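Writing on a Small Whiteboard: Materials, Layout and Legibility
Project report, Table Tasks unit
Group members: Despina Spahić, Ieuan Jenkins, Fiifi Osei
Supervisor: Jörg Wiegand
Submitted Nov 5, 2020

1. Purpose

Our group was asked to choose an everyday desk activity and study how the setup affects the result. We chose writing short words by marker on a small whiteboard lying flat on a table. Most of us learned to write on boards fixed to a wall, and a loose board behaves differently. It slides, it can turn, and the markers end up all over the place.

We wanted to know two things. The first was whether the surface under the board matters. The second was which marker colour is easiest to read from a normal sitting distance.

2. Table and covering

The table was covered with a cloth with a white to pale grey ground and plant drawings on it, along with small orange-toned motifs. Ieuan brought it from home after the plain sheet we had ordered from Gollow arrived too short. We kept it for all the trials so the background would stay the same.

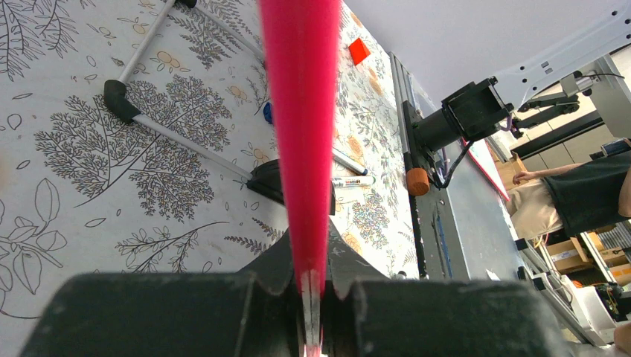

The cloth had one drawback, and it should be mentioned early. The fine lines in the print made small parts hard to find. Despina lost a cap among the leaves twice in the first session and we started putting the caps back in a tray between trials. A plain covering in a solid colour would be better for anyone repeating the work.

A second point is grip. On the bare table the board moved when pressure was put on one corner. On the cloth it moved less, but the cloth itself could bunch up if it wasn't pulled flat first. We smoothed it from the centre out before each session.

3. Method

Each trial used a two-letter word. Short words were chosen so that the whole word would fit in the upper part of the board and leave room for a second attempt underneath. We used capital letters only.

The steps were:

Wipe the board and let it dry.
Set the board down and check that the cloth is flat.
Uncap one marker.
Write the word.
Recap the marker and put it back.
Read the word from the chair at the end of the table and give it a score out of 5.

We had budgeted 600 seconds for each block of trials, which was plenty. One block ran to 726 seconds after we had to stop and clean off an old stain.

4. Observations

Red letters on the white surface could be read easily even with thin strokes. Green was close behind. Black scored highest, as we expected, but it also left the most residue when it was wiped.

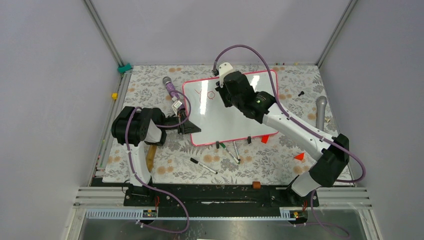

Letter shape made more difference than we had planned for. The Y was nearly always clear, being made of straight strokes. The O was the problem letter. If the ends of the curve didn't meet, readers took it for a C or a U, and Fiifi scored two of these as unreadable.

Clamping the board at one side helped to keep it from turning. It didn't need to be perfectly square to the table edge, and a slight angle had no effect on the scores.

5. Suggestions

Use a plain cloth. Keep the caps together in a tray. Test the round letters more than the straight ones. If we had another session in September to do over, we would also try a thicker marker tip and a longer word.

Aqeel Rizvi lent us the spare markers and read our first draft.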